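Koltska closed its old counter on the corner in March and reopened two blocks down, in what used to be a shoe repair place. I went on opening week, then again last Saturday, and now I have enough to say about it.

For anyone who doesn't live here, Koltska is a dumpling shop. It used to have one window, one line and no seats. You ordered by number, you paid cash, and you ate on the wall across the street or in your car. The new place has 19 seats, a restroom and a card reader.

The menu is still short. Potato and onion, pork, sour cherry, and a mushroom one that comes and goes. A plate of eight is the regular order. They added a soup, which I had on the first visit and wouldn't order again. It was mostly broth and dill, and it came out at the same time as the dumplings, so one of them was going to get cold.

The potato ones are the same as before, as far as I can tell. The dough is a little thick where it folds, and the onions are cooked down dark. The pork ones are better than I remember. There's more pepper in them now. Sour cherry is still the one I'd send a new person in for, even though they're sweet and my brother-in-law refuses to call them dinner.

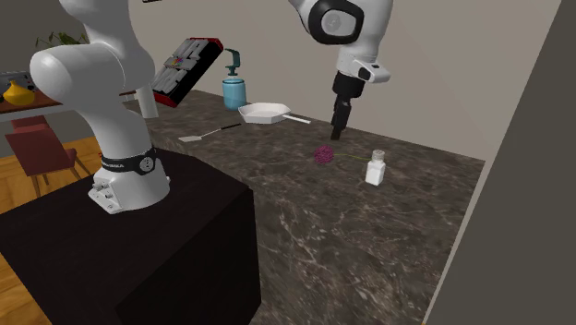
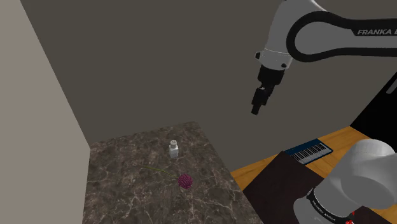

I've had opinions about counters since I was in high school, when I worked one at a sandwich place that was later torn down. The old Koltska window had a steel ledge just wide enough for a plate and your elbow, and that was all the furniture there was. The new shop has a pale laminate bar along the front window. I'd have gone for a dark stone countertop like the one under the black gripper in the first picture, because pale laminate shows every drip of sour cream by noon. It was wiped down twice while I ate, and it still needed a third pass. The stools are fine. They're bolted down a bit too close to the bar if you have long legs.

Parking is worse than at the old spot. There are 5 spaces in back shared with a dentist, and the meters out front run until eight. I ended up on Pant Street and walked. If you take the bus, the 431 stops right at the corner, and that's what I'd do next time.

Prices went up. The potato plate is a dollar more and the pork is a dollar and a half more. I don't mind it much, given the rent they must be paying now. What I do mind is that the tablet asks for a tip before you've gotten any food, and the lowest button is 18 percent. You can skip it, but you have to hunt for the skip.

Service was quick both times. I waited maybe ten minutes on Saturday with the room nearly full. They call your number out loud, and if you're sitting by the door you won't hear it over the fan. Sit toward the back.

Someone asked me last month how it compares to Lunico, the place by the mall. I don't think they're doing the same thing. Lunico fries everything and serves it with three sauces. It's good after a ball game. Koltska boils theirs and gives you butter and a spoon of sour cream, and if you want them fried you can do it at home from the frozen bags. Those are in the case next to the register, and they're the same size bags as before.

I bought two bags of potato and one of cherry. The cherry ones split if you boil them hard, so keep the water low.

Hours are 11 to 8, closed Mondays. The sign on the old window still says 11 to 6, so go by the new door. The address is 1416 Sustley Avenue.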